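3.2 Gripper and wrist camera

The arm was built in a shared workshop from a Kallavix kit, with the gripper made by the authors. We wanted fingers that could press against clothing, bags and other soft goods without snagging. The first set, bare and hard, caught on seams and was dropped. The set used in all later trials has a padded outer surface. A small camera at the wrist looks along the finger, so that the finger itself fills a large part of every image (Figure 2).

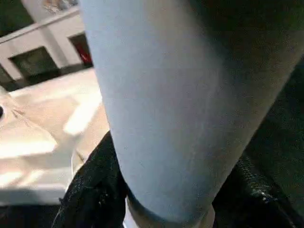
Figure 2. Wrist camera view with a light blue finger against black zippered material.

Assembly took two people 3 evenings, not counting the wiring, which was redone in October after a connector failed. The camera mount was printed by Mesfin Berhe on the workshop's Flerkden printer and went through 5 versions. Early ones flexed when the wrist turned. The final mount is thicker at the root and is held by two screws.

We recorded 113 runs with this setup. Lighting was left as we found it, and the exposure was set to automatic. Dark fabric was the hardest case: where it lies in shadow, the edge of the finger is difficult to separate from what is behind it. Fast wrist moves add blur to the background. We kept such images in the set and marked them by hand. Almost 700 were marked by Lensa Assefa and checked a second time by Azlan Ong. Section 4 reports results with and without them.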